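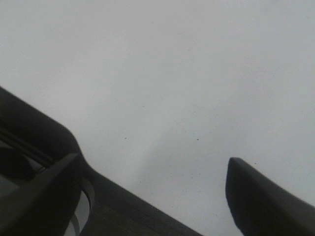

Issue 66

On the Keeping of Household Paper

Readers of these pages will be aware that the question of what to keep and what to discard has been raised here before, chiefly in relation to books. The present entry concerns household paper: bills, guarantees, instruction leaflets, letters from the council, and the many items that arrive through the door and are put to one side for later attention. It has been prepared following a full review of the author's own papers, carried out over several weeks in July.

The review was prompted by a request from Haltevus, the firm that supplies heating cover to this address, for the original certificate of installation. The certificate was known to exist. It was eventually found inside the instruction booklet for a Lemix kettle which had left the house some years earlier. The search took the greater part of two evenings, and it was felt that such an arrangement could not be allowed to continue.

At the start of the review, papers were held in the following places: the sideboard drawer, a box file on the landing, a carrier bag behind the door of the small bedroom, and the bread bin, which has not held bread since the larger one was bought. All were emptied and the contents brought to one table. Sorting was by sender in the first instance. This proved to be a mistake. A great many papers carry the name of one firm at the top and concern a service given by another, and the pile marked Privier soon held insurance letters, a parking refund and a recipe for plum chutney printed on the back of a renewal notice.

Sorting was therefore begun again by subject. The subjects adopted were house, money, health, car, and correspondence. A further heading, "unclear", was permitted for the duration of the work on the understanding that it would be abolished at the end. It has not yet been abolished.

The author wishes to record certain decisions, as several readers have written in the past to ask how such matters are settled here.

Instruction leaflets are kept for as long as the article itself is kept. Where a leaflet is printed in many languages, the pages in English are removed and the remainder recycled. Guarantees are held with the receipt, fastened by a paper clip. Staples are no longer used, as they mark the sheets beneath and catch on the sleeve.

Bank statements on paper are held for the period advised by the bank and then shredded. The shredder is a Cabral, bought second-hand, and accepts a modest number of sheets before it must be rested. It was rested often. Readers who intend a similar exercise may wish to begin the shredding early and return to it between other tasks.

Till receipts presented a particular difficulty. Those printed on heat-sensitive paper had in many cases faded until no words could be made out, and there were 95 of these. All were discarded. It is now the practice to write the date and the shop on the back in pencil on the day of purchase, although this has been followed with less care than was hoped.

Personal letters fall outside the rules given above. No letter written by hand has been thrown away. They have been placed in date order so far as the postmarks allow, in a shallow cardboard box with a lid, and the box has been moved to the wardrobe shelf, away from the outside wall. Postcards are kept with them. Greetings cards are kept only where something has been written beyond the name, a rule which caused some discomfort in its application and was relaxed for cards from relatives over the age of 90.

The outcome of the review is as follows. The sideboard drawer now holds tablecloths. The carrier bag has been retired. The box file remains on the landing, with a list of contents taped inside the lid, and a second box file has been bought to match it, though the shade of green is not quite the same. The bread bin is under consideration.

Correspondence received on the previous entry, concerning the storage of maps, has been read with interest. The author accepts the correction regarding linen-backed sheets, which should be folded along the original creases and kept flat. A reply to the question about atlases with loose spines will be given in a later issue, once the necessary glue has been tried on a volume of little value.

Posted 10/08/2020
Filed under: Household, Paper, Storage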